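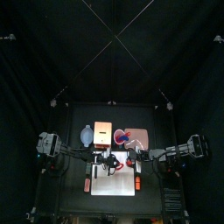
Unit 6, Drumley Yard. Fire and general safety check, 14 June 2024

Tenant: Mahmoudi Display Ltd
Landlord's agent: Skovemham Property
Copy to: Cilolley Insurance, with the renewal papers

Marks used: **OK**, **Fix** (tenant to put right), **Agent** (landlord's job), **N/A**.

## 1. Ways out

- [x] Front door opens fully from inside without a key. **OK**
- [ ] Rear fire door opens fully. **Fix.** It opens, but sticks on the threshold and needs a shoulder. The bottom edge has swollen. Plane it and repaint the bare timber the same day.
- [x] Route from mezzanine to front door clear. **OK.** Much better than last time. The pallet of carpet tiles has gone.
- [ ] Outside of rear door clear. **Agent.** Two bins belonging to the next unit were across the path. Moved by hand during the visit. The yard needs a painted box and a sign.
- [x] Exit signs in place and lit. **OK**

## 2. Alarm and emergency lighting

- [x] Weekly call point test written up. **OK.** Three weeks missing in spring, none since. Use a different call point each week; the log shows the one by the kettle nearly every time.
- [x] Panel showing normal. **OK**
- [ ] Emergency lights, short test. **Fix.** The fitting over the stairs went out almost at once. Probably the battery. The other fittings stayed on for the test.
- [ ] Full-length emergency light test. Not done at this visit. Due in August, so book it for the end of a working day.

## 3. Extinguishers

- [x] All on brackets or stands. **OK**
- [x] Service labels in date. **OK**
- [ ] Right type next to the distribution board. **Fix.** There is a water extinguisher there and the CO2 one is by the sink. Swap them, and swap the wall signs as well.

## 4. Fabrics and storage

- [ ] Flame retardant certificates held for all drapes and linings. **Fix.** Certificates seen for the older stock only. The last delivery came with an invoice and no test paper. Ask the supplier. If nothing comes back, treat the cloth as untested and keep it away from lamps and heaters.
- [x] Rolled fabric stored off the floor. **OK**
- [ ] Stacks kept 60 cm below the ceiling. **Fix.** The back rack is too high at the left-hand end. One layer off will do it.
- [x] Spray adhesive in the metal cabinet. **OK.** Cabinet closed, key on its hook.

## 5. Electrical

- [x] Fixed wiring report available. **OK**
- [ ] Portable appliances labelled. **Fix.** The steamer and one fan heater have no label. Take the heater out of use until tested.
- [ ] No extension leads plugged into other extension leads. **Fix.** Found under the cutting bench, same as last year. Skovemham have a quote for a double socket on that wall and should go ahead with it.
- [x] Distribution board cover shut and nothing stored in front. **OK**

## 6. Slips, trips and lifting

- [x] Floor dry and swept. **OK**
- [ ] Stair nosings sound. **Fix.** Fourth step up is loose on the right. Two screws.
- [x] Load notice on mezzanine. **OK.** Total limit of 4,000 kg is readable from the stairs.
- [x] Trolley wheels and brakes. **OK**
- [ ] Goods hoist. **N/A.** Isolated and tagged. Tag to stay on until it is removed or examined.

## 7. First aid and welfare

- [x] Box stocked. **OK.** Eyewash expires in August, reorder now.
- [ ] Accident book. **Fix.** Completed pages are still in the book. Tear them out and lock them away.
- [x] Hot water at the basin. **OK**

## Dates for action

Rear door, stair nosing and extinguisher swap: within 6 days. Everything else marked Fix: within 40 days. Agent items go to Skovemham in writing, with a copy kept in the fire log.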